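The Table

The bid was due at the end of September, and I had told them I would come out to Ferkdale and see for myself before I signed anything.

The Purano repair shop sat behind the feed store. It fixed lamps, mixers, fans, vacuum cleaners, whatever people brought in. My sister and I had run it for 23 years. She did the books and I did the bench. Then my hands got bad, and she started talking about a machine.

The company was called Totska. They had one room with a long window and a coffee maker, and the woman who met me had a laptop open before I sat down.

"What would you want it to do first?" she asked.

"Clear the bench," I said.

She waited for more. I told her that was the job. At the end of the day a repair bench has everything on it. There are screws that belong to one customer and screws that belong to another. There are pliers, cups, receipts, a child's toy somebody left on the counter. Before you can do anything in the morning you have to put it all where it goes. It takes me nearly 50 minutes now. It used to take ten.

"We can't do all of that," she said.

I liked her better after that.

She told me what it could do. It could pick up one thing at a time if you told it which thing. It could put it in a bin or on a shelf or next to something else. It was slow. It worked better on hard objects than on soft ones. Paper was bad. Cords were worse. It learned in a made-up room on the computer first, on table after table, and only later on a real one.

"How often does it get it right?" I asked.

"In the computer, or out here?"

"Out here."

"With things it knows, most of the time. With your screws, no."

I asked what happened when it missed. She said it tried again, and if it missed again it stopped and waited for a person. I asked how long it would wait. She said as long as it took. I thought about coming in at seven in the morning and finding it standing over the bench with everything still there, waiting for me.

She went to get more coffee. I looked out the window at the road. My sister had said I was being stubborn, that every shop between here and Acuña would have one soon and I would be the old man sorting washers with his thumb. She might have been right about the washers.

When the woman came back I asked if I could see it work on something from a bench like mine.

"It'll be the simulated one," she said. "The real arm is in pieces this week."

"That's fine."

She turned the laptop around. I put on my glasses. I had expected a factory, I suppose, or a kitchen with a lot of shine on it. It was a round table with a wood grain, and past the edge of it a plank floor. My mother had a table that shape. We ate at it, and later I took radios apart on it, and she would tell me to clear it before supper, and I would, or some of it.

"Which thing do you want it to go for?" the woman asked.

I told her the meter. I have owned four meters. The last one I dropped in August, when my right hand let go of it without telling me, and I stood there looking at it on the floor for longer than I needed to.

"It's wide," she said. "It might have trouble with that. The die would be easier."

"I don't need help with a die," I said.

She typed something and folded her hands. The coffee maker clicked off behind us. I pulled my chair in closer to the desk and kept both hands flat on my knees, and we watched the screen.
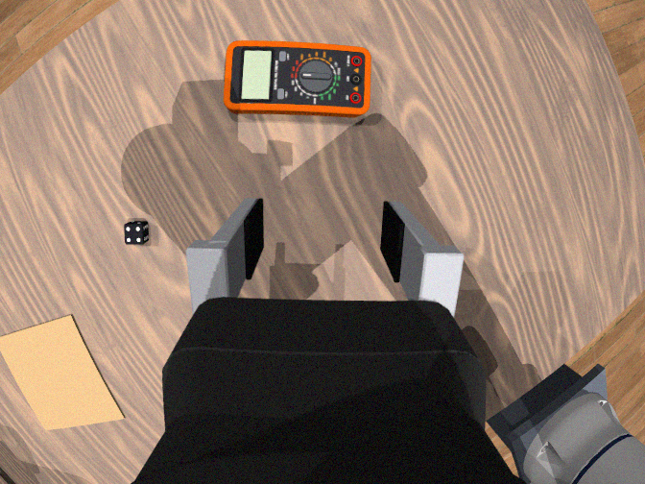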